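Nesting cups and bowls

Nesting cups (also called stacking cups, and in my family just "the cups") are sets of small open vessels made in graded sizes so that each one fits inside the next. Bowls get the same treatment, and plenty of households end up with a mixed family of both. I've been collecting and writing about them for years, so this entry leans on my own shelf and my own opinions more than a proper reference work would.

The principle

A nesting piece needs a rim wider than its base. That's really the whole trick! The sides slope, so a smaller piece drops in and comes to rest on the floor of the bigger one or gets held partway up the wall. Pieces with steep walls sit snugly and tend to stick together, while shallow bowls are forgiving and will take nearly anything you put in them, including a cup from a completely different set. Collectors call that second arrangement a loose nest. I'm fond of loose nests, though Leopold Kaufmann, who has corrected me on this by letter, insists that only a matched fit counts as nesting and the rest is just storage.

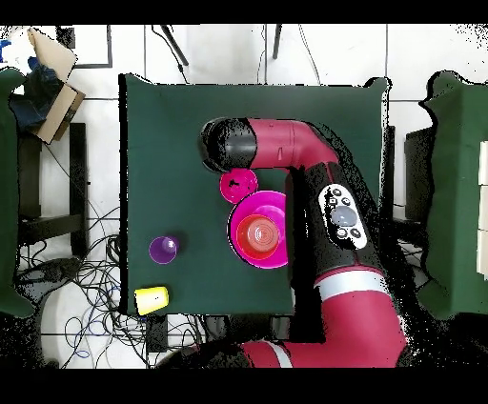 Color does a lot of the work too. Makers usually give every size its own color, and once you've handled a set for a week you stop looking at the sizes and start reaching for the color you want. It falls apart a bit when two neighbors in the series are close in shade (pink and magenta are the usual offenders, red and orange come next), and then you're back to holding them side by side like everyone else. My old Lellent set had two blues I never did learn to tell apart under the kitchen lamp.

Nesting and stacking

People use the two words as if they were one, and I do it myself, but they're different jobs. Nesting puts the small piece inside the large piece, open ends up. Stacking turns the pieces over and builds a tower, largest at the bottom, with each base serving as a little platform for the next one up. A cup with a good flat base does both. A bowl with a rounded bottom nests beautifully and makes a terrible tower.

Then there's the cup lying on its side, which belongs to neither group and gives more trouble than both. It can roll in an arc, it can't receive anything, and to get it into a nest you have to tip it upright first or pick it up by the wall and turn it in the air. Small children take a surprisingly long time to work this out. They'll happily drop an upright cup into a bowl for half an hour and ignore the one lying down as though it were a different kind of object. 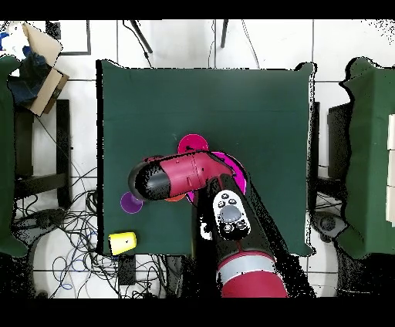 Playing surface

I'd always recommend a cloth. Bare tabletops are noisy and slick, and a light cup skates away the moment you brush it. A plain dark cloth – green is the traditional choice in my house, borrowed from card tables – keeps things where you set them down and lets the bright colors stand out. Pull it flat before you start. A fold is enough to tilt a small cup, and then you get a leaner. Fluff and crumbs show up on dark cloth like stars, I'm afraid, so keep a brush handy.

A square table suits the game better than a long one. You can reach all four corners without getting up, and the pieces don't drift off to the far end where somebody has parked the newspaper.

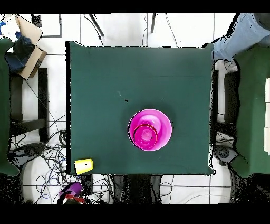 Order of packing

There are two schools. The first packs from the outside in: set down the biggest bowl and drop each smaller piece into it in turn. The second packs from the inside out, putting the smallest into the second smallest and lifting the growing bundle each time. Outside in is easier, and it's how I do it. Inside out is prettier to watch and rather good for steady hands. Severin Mayrhofer taught me the second way with a Stetham set one wet May, and I dropped the bundle 2 times before I got it home.

If you skip a size, the nest will still close, but the missing piece has nowhere to go afterward except on top. Take it apart and start over.

Related entries
Card table cloths
Graded measuring cups
Mixing bowls
Stacking rings
Stetham sets
Tumblers and beakers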